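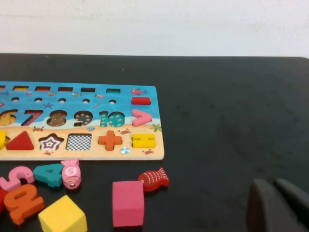 Posted by Jhair Cuadros on Tuesday, September 11, 2018 in Robots & Automation at Home

Can a robot put away a toddler's puzzle yet? (serious, I swear)

So I have a two-year-old and a bad back, and every night after bedtime I am on my knees picking up the same wooden puzzle. You've probably seen the kind: ocean on the top, beach on the bottom, numbers, math signs, shapes, and then a bunch of fish and blocks that go with it. By the time she's done with it the 4 and the 5 are off with the fish, the star is who knows where, and the 7, 8 and 9 have left home entirely.

I work in a shop where we have an arm that loads parts into a Vikex fixture all day long. It never complains and it hardly ever misses. We're talking a tight fit too, way tighter than a toddler puzzle. So my brother-in-law and I got into it over dinner. He says a robot could do my nightly cleanup right now if anybody bothered to set one up. I say no way, and I couldn't really explain why, which bugged me all week!

I'm not shopping for one (though if it's under 300 dollars, hey, talk to me). I just want to understand what's hard about it. The holes are all cut to shape. The bottoms of the holes even have their own patterns, like stars under the 9 and a checkerboard under the square, so there are clues all over the place. If a machine can put a part in a fixture, why can't it put an 8 in an 8?

Also, follow-up while I'm here: if the puzzle is too hard, what chores around the house or the shop ARE machines good at today? Besides the floor vacuum. We have the floor vacuum. It eats socks.

Ulises Palomino wrote:

Your brother-in-law is half right, which is the worst kind of right to have at dinner.

I spent a good while on the integration side, first at a little outfit called Skaruris and then on my own, mostly pick and place. The arm in your shop misses so rarely for a boring reason: somebody made sure every part shows up in the same spot, facing the same way. Go look at what feeds it. I bet there's a tray or a bowl feeder or a guy named Dave. Take that away, dump the parts on a table, and your reliable arm is going to stab the table.

Your puzzle is the dumped-on-the-table version. Break it up and see which parts are hard.

Finding the board is easy. It's big, it's bright, and a camera will pick it out against a dark table all day.

Knowing which hole is which is also pretty easy now. You could teach a program those number shapes in an afternoon. Watch out for the 6 and the 9 though, if the piece is lying loose and spun around. A person looks at the color or just tries it. You have to tell the machine to do that.

Picking up the piece is where it gets annoying. A number lying flat on the table is thin, and the fingers have to come down on either side of it without jamming into the tabletop or shoving it away. A number tipped on its side is a different grab. A block standing on end is a different grab again. And when two pieces are right up against each other there might not be room for the fingers at all, so now the machine needs to nudge one out of the way first, and nudging is its own little project.

Then there's getting it in the hole. Being off by a hair in position or a few degrees in turn means the piece sits on the rim and rocks. You and I feel that and wiggle it without even thinking. A robot needs some way to feel it too, or a camera close in by the fingers, plus something that says "okay, wiggle." People have been doing that wiggle in factories for years, but with one part and one hole. Change the part and somebody has to go back and tune it.

I did a demo once for a customer, wooden letters in a tray. We got it to where it would do 20 pieces in a row on a good day. Each piece took long enough that you could go pour yourself a coffee. The customer asked how it did with a piece upside down and I changed the subject.

So could a machine do your puzzle? In a lab, with a patient person standing next to it, yes, I'd believe that, and the learning folks are getting better at it quickly. On your living room rug every night, with whatever else your kid left in there, no. Not for 300 bucks and not for a lot more than that.

On your other one: in the shop, loading and unloading machines, stacking boxes, welding, squirting glue in a line. At home, floors and lawns, and I count the dishwasher. Look at what that thing does! It won't load itself, but it washes everything you put in it, and we only got there by making you put the plates in the rack. Same trick as your fixture.

villca_mom wrote:

i just throw it all in a bin. 40 pieces of who cares. she dumps it out again at 6am anyway

Jhair Cuadros wrote:

Ulises, thank you, this is exactly what I couldn't put into words at dinner. And yes, there's a tray. I went and looked at it this morning, and it's got little pegs so the part only goes in one way. I've walked past that thing for 2 years and never gave it any credit.

One thing I'm still chewing on. What if I cheated the way your dishwasher does? Say she only gets the numbers, and they all get laid out flat with space between them, and the board is clamped down. Is it easy then? I guess at that point I've already bent over and done most of the work myself. My back says that defeats the purpose.

I'm printing your post for my brother-in-law. He's coming over again in November and I intend to be ready.

villca_mom, the bin is looking pretty good tonight.

Contact us | Community rules | © 2018 Cultance Help Community | Back to top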